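An Open Day at the Trestton Cannery

The bus to Trestton leaves from behind the bus station. I mention this because I spent some time in front of it. The driver had seen me through the gap between the buildings, he told me later, and had assumed I was waiting for somebody.

It's a two-hour ride in September, when every tractor in the county has somewhere to be and chooses the same road to get there. You go through a lot of corn. Then you go through a town called Shehu, where the bus stops for a cigarette (the driver's), and then there is more corn, and a water tower with a cob painted on it that has faded to the color of a banana somebody forgot in a car.

I had come for the Suvunent open day. Suvunent cans sweet corn. It also cans peas, in a smaller building to which we were not invited, and I got the impression there was a history there. Once a year the company lets the public in through the side gate, gives everyone a hairnet and walks them along the line from the truck dock to the label machine. The ticket is 11 dollars and includes lunch. I'll come back to lunch.

We were sorted into groups by the color of a paper wristband. Mine was orange. The orange group was mostly families, plus a retired couple who had visited canneries in other states and compared everything we saw to a tomato plant they had liked better. Our guide was a tall young man in rubber boots who had clearly been told to keep it moving. He had a microphone clipped to his collar and a speaker on his belt, so that his voice came out of his hip, and for the first part of the tour people kept looking at his hip when he talked.

The safety talk was held in a corridor. Rings off, watches off, earrings off, nothing in the top pockets. A man near me turned out to have a great deal in his top pockets. We waited while he moved it, item by item, to his lower ones.

The dock comes first. Trucks back up, tip, and leave, and the corn goes down into a pit with its husks on, making a noise like a long round of applause heard from the parking lot. It's one of the best sounds I have ever heard in a factory. The smell is good too, green and a little sour, like a lawn that has been to college. The guide said the corn is supposed to be in the can within hours of being picked, and that during the season the place runs all night. Somebody asked when the workers sleep. He said "November," and moved us along.

After that come the huskers, which you view from a steel walkway behind a rail. I can't tell you much about how they work, because the guide explained it here and his hip was no match for the machinery. Corn goes in dressed and comes out undressed. There are rollers. The husks travel off on a belt of their own and end up as cattle feed at a farm past the water tower, a fact I have from a sign on the wall that I had plenty of time to read. The wife in the tomato couple shouted to me that in Ohio they had been given headphones.

The cutting room was the part I had looked forward to, and we saw it through a window. The window was steamed up. A boy of maybe six was lifted to wipe it with his sleeve, the steam being on the other side, and he wiped with real conviction for quite a while. Through what clear glass there was I saw yellow going past at speed. That's the cutting room.

We did get a good look at the cookers, tall steel cylinders in a row, each with a gauge and a clipboard, and at the can line overhead, where the empties roll along a wire track near the ceiling like luggage that knows where it's going. There's a stairway at the far end, and a board beside it recording the days since the last accident. It said 138. The guide stood in front of it with some pride until a woman in our group asked what had happened 139 days ago, and then he pointed out the fire exits.

Labels go on last. I had always assumed that a cannery had one kind of can and one kind of label. Suvunent fills the same can with the same corn and then sends it through with whichever label the order calls for: its own, in green, or the various supermarket ones. The retired husband took this very hard. He has apparently been loyal to one of those labels for most of his married life, and drives out of his way for it. His wife did not say anything at all, and she did it loudly.

Then we were turned loose in the yard, where the fair part of the day happens. A tent for lunch, a tent for the growers, a bouncy castle, a row of old machinery with the dangerous bits painted red. A brass band played in the shade of the warehouse. They had a small repertoire and by midafternoon I felt I knew it as well as they did, possibly better in the case of the second trombone.

The growers' tent was where the serious people were. Trestton's farms mostly plant a variety called Flenus, bred for canning: even rows, deep kernels, ears that all come ripe in the same week and are therefore everybody's problem at once. You may buy it fresh only at the open day. The growers will tell you at length that you shouldn't, that it's a processing corn with a skin like a raincoat, and then they'll sell you a bag of it.

I bought a bag of it. I was told to judge an ear by the silk, which should be brown at the end and still a bit sticky, and not to peel it back in the store like a burglar, because the kernels dry out the minute you do. I was told to feel for the tip through the husk. I was told to ignore what I'd just been told about the silk. The three men telling me all this had known each other since grade school and were not going to settle it on my account. 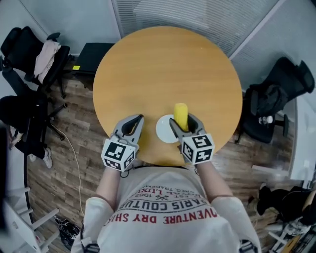 Dragica Spahić holds that anyone who boils fresh corn for longer than it takes to set the table ought to be made to eat the water. She told me so across the growers' counter, without being asked, while weighing somebody else's bag. Salt goes on afterward, she said, never in the pot, and sugar in the water is for people who bought their corn too late and know it. I said I usually gave it ten minutes. She looked at me the way the woman on the bus had when I asked if this was Trestton and it was Shehu.

I wrote all of it down on the back of my ticket, which then got me into difficulties at the lunch tent, where they wanted the ticket.

Lunch, then. You would think that a cannery in the middle of corn country, in the middle of the corn harvest, with the band playing and the trucks still coming in, would serve corn. Lunch was a ham sandwich, an apple and a small tub of peas. The peas were very good. I wondered if this was the smaller building making its case. There was corn available, grilled, from a stand run by the high school, but it cost extra and the line for it went around the bouncy castle and came back.

I joined the line. In front of me, two teenagers were discussing whether the corn at the stand came from the fields across the road or from the supermarket in Shehu, and the one who worked weekends at that supermarket was being very careful about what she said. I got my ear in the end. It was hot, it was charred on one side and nearly raw on the other, and it came on a stick that rotated freely inside it, so that whichever side you aimed for, you got the other one. I would have it again tomorrow.

The old machinery is worth ten minutes if the weather's decent. There's a hand-cranked sheller you are allowed to turn, and a line of children waiting to turn it, and a line of fathers pretending to be with the children. Next to it is a labeling bench from the years when labels were pasted on by hand, with a pot of paste still on it, hardened into something you could build with. A display of cans through the decades runs along the warehouse wall. The green has gotten brighter, and the cob on the label has gotten steadily plumper. At one stage in its career it wore a hat.

The company store is on the way out, naturally. It sells dented cans at half price, and people who had walked politely around the factory all morning went at the dented cans like seagulls. I came away with a case of creamed corn that I have no plan for and an apron. The apron has the cob on it, with the hat. Between the case, the apron and the fresh bag I was carrying more corn than I had seen go through the cutting room.

Practical notes, for anyone going next year. Wear shoes you don't love; the floor by the dock is slick with juice, and it dries like varnish. Ask for a morning tour, as the later groups get rushed to clear the line for the evening shift. Stand close to the guide, on the speaker side. Bring cash for the growers' tent, and bring your own bag, because theirs are paper and have opinions about how far you should walk. There is no left luggage at the bus stop, and there is no bench there either.

The bus back was late. The driver was the same one, and he had found time to get himself a grilled ear from the stand, which he ate at the wheel, parked, with the door shut, while we stood outside and watched him finish it. He'd gotten an evenly cooked one. I asked him how, once he let us on, and he said you have to know who to ask for at the grill, and started the engine before I could find out who it was.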